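# The packers who teach the line

Bandis packs dried snacks for other companies, and until last year every pouch went into its box by hand. The machines that now do part of that work learned it from the people on the floor. Staff in the training room hold a gripper in each hand and repeat the job they used to do bare-handed, and the recordings go to Stenberg, the firm that builds the arms.

Despina Filip moved to the training room from the night shift. Her target is 128 recordings a day, and the plant wants 2,000 of each task before it goes to the line.
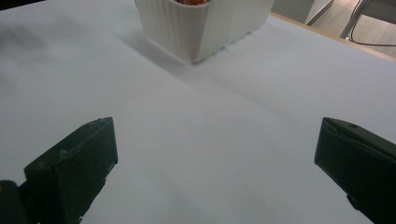

"My back is better and my wrists are worse," she says. "You can't feel the bag. You have to watch it the whole time, and by Friday my eyes are tired."

Pay was the first argument. Management offered the packing rate. The shop steward, Grigore Sima, asked for the technician rate and got something in between – with a review in December. He still thinks it is low.

"They are buying what she knows," he says. "That should cost more than moving boxes."

Two packing stations have closed so far. The packers from both were offered other work at the plant, and most took it. Bianca Tudose went to quality checks, where she now pulls the pouches an arm has creased. She likes the hours, but misses talking to the person across the belt.
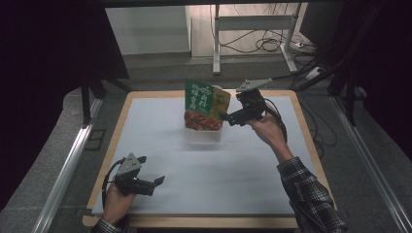 *Words and photos by Marius Dinu*

Plant manager Reinhold Schmieder says the next task is stacking, with pouches set on top of small containers. He expects the recording work to last another year. Filip has asked what comes after that and is waiting for an answer in writing.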